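Dostus Handheld Recording: Frequently Asked Questions

Answers for new recorders and for teams requesting data. Maintained by Kieran Fahy. Last revised August 7, 2021.
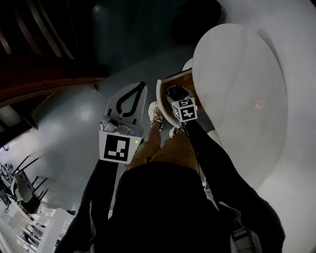

What counts as one example?

One task from start to finish, done by one person holding a gripper in each hand. Moving a piece of furniture, then moving it back, is two examples. Stop the recording between them.

What are the black and white patterns on the grippers?

Fiducial markers. The software finds them in the head camera view and works out the position and angle of each device. Do not touch the printed faces, and do not put tape or stickers on them.

Do both hands have to be in view the whole time?

No. Gaps of up to 5 seconds are filled from the motion sensors. Longer gaps are marked, and the example goes to manual review at Jitaru.

Can I record in an ordinary home?

Yes. Stairs, round tables and shiny floors are all acceptable. Strong reflections can hide a marker — if the check screen reports low tracking, turn a little and start again.

What should I wear?

Plain clothes without large checks or block prints, which can be mistaken for markers. Shorts and sneakers are fine. Sleeves must not cover the marker plate.

My grip slipped. Should I delete the example?

Keep it if you recovered and finished the task. Tag it "recovery". Delete it only if you stopped partway.

How much data is there now?

The Urimia set holds 479 accepted examples from 7 homes. Another 195 are waiting for review. The Murnska set was closed in February and takes no new uploads.

Can I use my own gripper?

Only if it has been calibrated with our marker layout. Finger length and marker offset are stored per device, and a wrong value spoils every example made with it.

When do I upload?

At the end of each session, before the devices are switched off.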